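Vesmont Community Gardens -- Members' Discussion Board
Section: Plot Management
Topic: Proposed watering schedule for the lower plots

Posted by: Plot Office
April 2020

Members are advised that the Plot Office is reviewing how water is shared among the lower plots for the coming season. The lower line is fed by a single tank of 448 gallons, which refills overnight. During last year's dry spell the tank was drained before noon on several occasions, and members arriving after work found no pressure at the taps.

The proposal is as follows. Odd-numbered plots would water in the morning, before 10. Even-numbered plots would water in the evening, after 5. Hand watering with a can would be permitted at any hour. Soaker hoses may be left running for no more than 46 minutes and must be attended.

Comments are invited in this thread. The schedule will be confirmed once they have been reviewed.
Séverine Boyer, Plot Office

Reply by: terrace_row_east

Thank you for setting this out. I support the division by plot number in principle. I would ask the office to consider that evening watering encourages mildew on squash and cucumbers, and that the even-numbered members would carry that burden for the entire season. Could the two groups exchange hours at midsummer?

Reply by: H_Lindqvist_plot

I must respectfully disagree with the previous member. Mildew on squash is chiefly a matter of spacing and of variety. I have watered in the evening for many years, at the base of the plant and never over the leaves, and my squash has done as well as that of my neighbors. An exchange of hours in the middle of the season would cause confusion, and members would miss their turn.

I do have a concern about the limit on soaker hoses. The Trevell hoses sold through the garden store last season are slow. On a full-length bed they do not wet the soil below the top few inches in the time proposed.

Reply by: terrace_row_east

I accept that spacing matters. The lower plots are nonetheless enclosed by the hedge on two sides, and the air there does not move as it does on the terrace. I would prefer that the request be recorded.

Reply by: Plot Office

It has been recorded.

With regard to the hoses, members may run a second period on the same day, provided that the tank gauge stands above the half mark. The gauge is on the north side of the tank and should be read before the valve is opened.

Reply by: claybreaker

The proposal treats the symptom. Water use last July came to 3,362 gallons on the lower line, according to the figures posted at the gate, and I would suggest that a fair share of it went into bare soil. Members who mulched in May watered far less than those who did not. I recommend that straw or leaf mulch be made a condition of holding a lower plot.

Reply by: Primside_member

I would oppose any such condition. Straw brought in two years ago carried a great deal of seed, and several of us were pulling oats until October. It also shelters slugs, as anyone who has tried to raise lettuce beside a mulched bed will confirm. Mulch should remain a matter for the individual plot holder.

Reply by: claybreaker

Leaf mulch does not carry oats. There is a full bay of it behind the tool shed, free to all members, and it has barely been touched since January. I do concede the point on slugs where young lettuce is concerned. Tomatoes, peppers and beans are another matter and make up most of what is grown down there.

Reply by: H_Lindqvist_plot

I would be content with a recommendation in place of a rule. May I also ask whether the Pruvost timer on tap 2 is to be repaired? It has been stuck in the open position, and I have twice closed the valve by hand on my way out.

Reply by: Plot Office

The timer is to be removed, and tap 2 will be operated by hand for the season. Members are asked to close it fully -- a quarter turn past the point where the flow stops.

On mulch, the office does not intend to make it a requirement. A notice recommending leaf mulch for fruiting crops will be placed at the gate. The odd and even division will stand as proposed. Members who cannot attend during their assigned hours should write to the office and state their plot number and the hours they are able to keep.

Reply by: terrace_row_east

I remain of the view that the hours should be exchanged at midsummer, but I will keep to the schedule. I have an even-numbered plot and nearly all of it is planned for cucumbers, so I shall report in this thread on how the leaves fare.

Reply by: Primside_member

Noted with thanks. Please state the variety when you do.
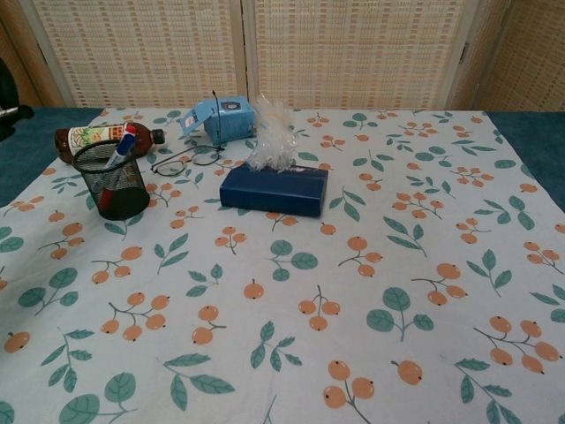 Tablecloth with orange berry and leaf print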